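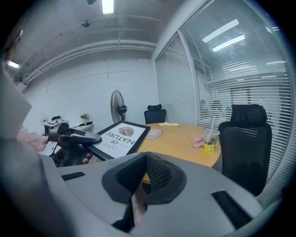

Silter support replied within the hour, saying the release looked fine at their end and could I please clear my cache. I'd cleared it twice by then! So I'm logging everything in this ticket and you can all see where I've got to.

The release is Clondetia, four tracks of deep house plus the Noiphan remix. It went live on July 15, 2024 and the remix plays the wrong audio. You press play and get the radio edit of track two, title and artwork all correct, just the wrong tune coming out.

What I've tried so far:

Re-uploaded the WAV. No change.

Swapped it for a FLAC from the same master. No change, and it knocked the play count from 1,243 back to 13, which I could have done without.

Checked the track codes. Now this was interesting — the remix and the radio edit had the same one. I must have copied the row across when I filled in the sheet back in May (my fault, sorry).

Gave the remix its own code and resubmitted. The shop page now plays the right thing, all the way through, lovely long breakdown included. The Emero app still serves up the radio edit.

Could somebody push the new code through to Emero by hand? The promo mail goes to 400 DJs and I'm holding it back until the app is right. Leaving this one open for now.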